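Wollport simulation bench - gripper fault checklist
Checked 8th November, after the Dukley gripper stopped mid-cycle with fault 14.

1. Emergency stop, software side: OK.
2. Finger force limit: FAIL. Set to 800, should be 4. Someone had pasted in the speed value.
3. Hand tools kept out of the work area: FAIL. Add them to the Lendum collision list or move them.

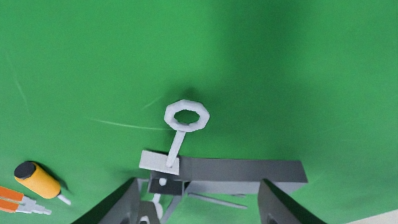 Gripper at the ring and bar mechanism, tools at left.

4. Finger clearance at the platform: needs work. The fault log shows contact on the right finger, on the same side as the white rail. Widen the approach before the next run.
5. Cycle counter: 3,100 at the stop. Matches the log. 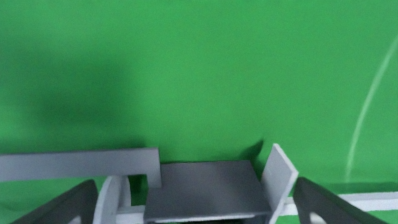 Page last changed: 8 days after first posting

6. Restart after fault: FAIL. The Aebischer controller cleared the fault by itself and tried to close again. Auto-restart is now off - leave it off.
7. Old July settings file: still loads by default. Remove it.

Do not copy this program to the real arm until items 2, 3, 4, 6 and 7 are signed off.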